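November 1, 2024
By Rianne Verbruggen
4 min read

Home Tickets Storage & Small Furniture Log in

Ticket 3273 – bottom drawer binds halfway, Vemik low drawer unit

Status: solved (I think!)

Okay, so I'm writing this one up properly because I opened the ticket in October, got three different suggestions, tried all of them in the wrong order and then had to explain myself to Tarek anyway. If you have the low Vemik with the two little drawers on top and the two wide ones underneath, and the bottom one has started to stick, read on. It took me two evenings and it should have taken you ten minutes.

What it was doing: the bottom drawer opened fine for the first few inches and then caught on the right side. If I pulled harder it went crooked and jammed completely, and I had to wiggle it back in with both hands. The middle drawer was a bit stiff but usable. The top two never gave me any trouble at all. I keep yarn in the bottom (a lot of yarn), patterns and paper in the middle, and needles and small stuff up top.

First thing I tried – taking yarn out. Tarek Tannous answered my ticket the same day and asked how much weight I had in there, and I said "oh, just yarn," and then I put it on the bathroom scale and had to write back a bit sheepishly. I took out half. The drawer was lighter to pull but it still caught in exactly the same spot, so weight wasn't the whole story.

Second thing – silicone spray on the rails. Please don't do this first like I did. It did nothing for the sticking and I spent ages wiping the stuff off the drawer bottom so it wouldn't get on the wool. A dry candle stub rubbed along the runners is much nicer if you want them to glide, and I did end up doing that at the very end.

Third thing – the floor. I was so sure it was the floor. Our place in Kurnthorpe is old and nothing in it is level, so I dragged the whole unit from the hallway to the back room and tried again. Same catch, same side. I put folded cardboard under the front right corner, then the back right corner, then both. The only thing I managed was to make the middle drawer worse.

So then I emptied everything, all four drawers, yarn all over the couch, and looked at the thing again.

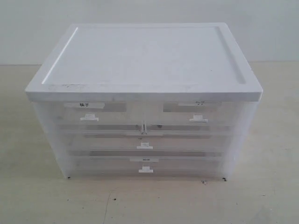

Tarek had told me to pull the bottom drawer all the way out and set it aside, then slide the middle drawer down into the bottom slot and see what happened. They're the same size on this model, so they swap. This is the test I should have done on day one! The middle drawer ran perfectly in the bottom slot. Then I put the bottom drawer in the middle slot and it caught on the right side, halfway. So the body of the unit was fine and the rails in it were fine, and the problem was the drawer.

I turned the drawer over on the rug and ran my thumbnail along the lip on each side. Left side smooth. On the right side there was a burr, just a little ridge of plastic, maybe from when I moved the unit last spring with everything still in it. I couldn't see it even with a flashlight, you really have to feel for it.

What fixed it: fine sandpaper, 240 grit, wrapped around a popsicle stick. I went along the lip until my nail didn't catch anymore, wiped off the dust with a damp cloth, let it dry, rubbed the candle on both sides and slid it home. It goes all the way out and all the way in with one hand now.

A few leftovers from the thread, so they don't get lost:

Someone asked whether the lid has to come off. No, leave it on. I did pop mine off once while I was still blaming the body, and getting it to snap back down evenly was more annoying than the drawer.

Someone else asked about replacement drawers. Koster in Grudthorpe told me they can order a single wide one for this unit, part 624, but I didn't need it in the end so I can't tell you how well it fits.

Tarek also said to go easier on the bottom drawer from now on, so the sock wool has moved to a bin in the closet. Fine.

I'll leave the ticket open another week in case it starts sticking again once the yarn has been in there a while. If yours catches on the left instead of the right, I'd still do the swap test first – and post what you find, I'm curious whether it's always the same spot.

Rianne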